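Living with the sorting arm: tips from our workshop

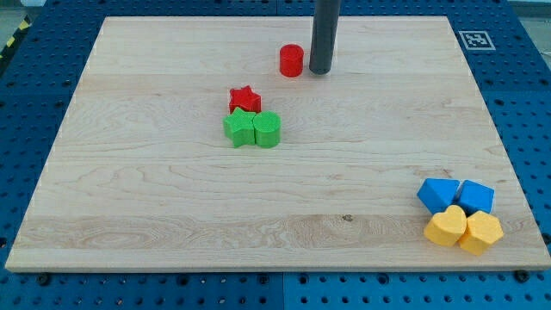
Zoltán Kelemen

Since the arm came to Warkum I hardly sort by hand, and my wrists love it! What I do now is set up and keep an eye on things, so a few tips. Keep colours together when you're trialling (blues beside yellows is fine, they're easy to tell apart). Screw your board down at the front corners, don't trust tape. Wipe the marker on the table every morning. And swap whoever's watching every 30 minutes – it's a different kind of tired, and Pálfi and I both got cranky before we worked that out.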